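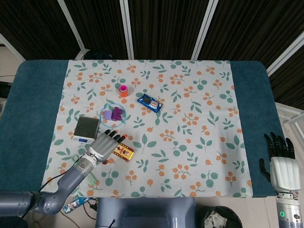

What the Trestwood robotics club should stop counting

My daughter joined the after-school robotics club at Trestwood in October, and by winter I was one of the parents who stay. You sit on a folding chair near the door with your coat on and you watch teenagers teach a two-armed robot to put small objects where they belong. I have now watched a lot of this. I went in doubtful and I'm still doubtful, though about different things.

The club's showpiece is a task called Table Reset. A table gets a cloth and an assortment of small stuff: a cup, a cookie wrapper, a couple of purple blocks, a little digital scale, a small box in red and yellow. The robot is meant to work through it object by object while a student steers the arms and the computer records every move. Later, the recordings are used to train the thing to do it alone. At the Wasance regional meet, teams are scored on how many recordings they bring and how many tries out of 20 the robot finishes without help.

Trestwood brought 298 recordings last year. I know this because it was on the banner, on the T-shirts, and in the first line of the email asking us for money.

I'd like to know what the number is supposed to tell me. I asked Kiran Mathur, who coaches the team and who has been patient with me well past what I deserve. He said more recordings generally mean a more dependable robot. Fine. I asked how many of the 298 were any good. He said they had kept 187 for training. So more than a third of what was on the T-shirt went in the trash, and the kids who made those had given up their afternoons to do it.

He didn't see this as a problem. Bad recordings are part of the work, he said, and any engineer will tell you so. I believe him. My objection is to the shirt.

When you reward a count, you get a count. I have seen students hurry through a session at 5:40 because a ride was waiting and they were short of that day's quota. I have seen the same kid drive the arms for an hour because she's the fastest, while three others sat and ate chips. My daughter spent most of November putting the objects back in their starting places between runs. She got very good at it. When I asked her what she was learning she said "patience," in a voice I recognized as my own.

The usual defense is that this is what real automation work looks like, and the kids may as well find out. Gintarė Dambrauskienė made that case to me in the parking lot. She runs a packing line at Rarnenar and has a son on the team, so she knows more about it than I do. Her line, she told me, took months of dull repetition before it was worth switching on. But she also said that when a run goes wrong there, somebody has to write down why before anyone starts another one. I asked whether the club did that. She thought about it and said no, and that it bothered her a little too.

That is the part I'd fix first. A dropped block is interesting. Did the hand close too early? Was the student's view blocked by the arm? Had the cloth bunched up? These are questions a fifteen-year-old can chase down in an afternoon, and she will remember the answer a lot longer than she'll remember run number 212. Right now the failed try gets deleted, the table gets set again, and on they go.

I'm told the scoring can't be changed because Wasance sets it. Maybe so. But nothing in the rules says Trestwood has to print the total on a shirt, or that the fastest driver must always drive. The Fortin team, which came in well below us, switches drivers every 2 runs and keeps a notebook of everything that goes wrong. I flipped through it at the meet. It was messy, half of it was in pencil, and there was a page and a half of argument over whether to approach a cup from the side or from the top. I was jealous of that page and a half.

I don't want the club shut down, whatever you may have heard after the spring meeting. The robot is a wonderful thing to have in a school – I still look up every time one of those hands opens – and the coaches work hard for very little. I will buy the raffle tickets. I'd just like to see the next fundraising email start with something a student figured out. If it starts with a number again, I plan to write back and ask how many they kept.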